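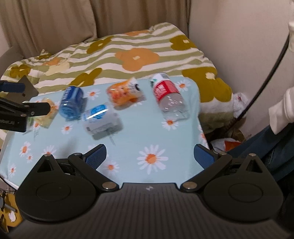
Questions about our open day at Brakevside

What will I see when I come along?
Mostly grippers, being used by hand! We lay out a daisy-print tablecloth with ordinary bits and pieces on it, such as snack packets, a can and a bottle of water, and you can watch them being picked up and put down again. The gripper has two jaws with blue textured pads at the ends, and you're very welcome to come close and have a proper look.

Can I have a go myself?
Yes, please do. Turns last four minutes, though we're fairly relaxed about it if the queue is short.

Is it suitable for children?
Very much so (ours love it), but under-13s do need a grown-up with them the whole time.

How do I get there?
Take the Roltombridge bus, number 177, and get off at Plalness. We're a short walk back down the hill, past the Mackay building, and there's a little parking behind if you'd sooner drive.

Do I need to book?
It does help us, especially if you're coming as a group, but do just turn up if you've left it late.

I can't make this one. Will there be another?
We're hoping for April, and will put the details on this page once we have them.

Page last updated 2020-01-12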